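Grarkeo Open Day

The Grarkeo Open Day is a yearly public visit to the robot handling workshop at Skendmont, a small automation firm. It is held in August and takes up a single afternoon. Visitors watch robot arms pick mixed objects out of bins and can talk with the people who program them.

History

The event grew out of private demonstrations for customers. Ksawery Tokarz, then head of the workshop, opened one of these to families of the staff, and the next year it was announced in the local paper. The first public edition drew 20 people. Later ones have been held in the larger hall on the Wulum side of the building, and attendance has passed 1000. Tayla Stubbs took over the planning when Tokarz moved to the firm's design office.

Demonstrations

The program has two parts. The first is a short talk on grippers and path planning, given for several years by Oddur Nørgaard. The second is the bin picking demonstration, which most visitors come for. Everyday things of different shape and stiffness are spread over the floor of a deep gray bin, and the arm is sent in to pick them up one at a time. Soft items such as drawstring pouches and clear items such as plastic bottles are included on purpose – both are hard for a robot to grasp or to locate.
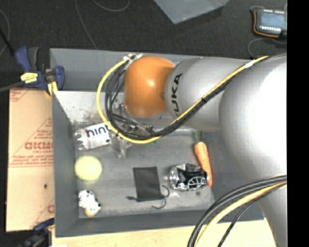 A KUKA arm over the picking bin, with bottles, a black pouch and a carrot on the bin floor.

Runs are started by an operator, and visitors stand behind a marked line while the arm is moving. Between runs the objects are mixed by hand. Missed picks are left in the program, and the operator usually explains what went wrong before the next attempt.

Related events

A smaller version for school groups, called Hầu, is held in the same hall in the morning. It was set up by Kazimiera Szczepańska and uses a shorter talk, with more time for questions. The picking demonstration is the same in both.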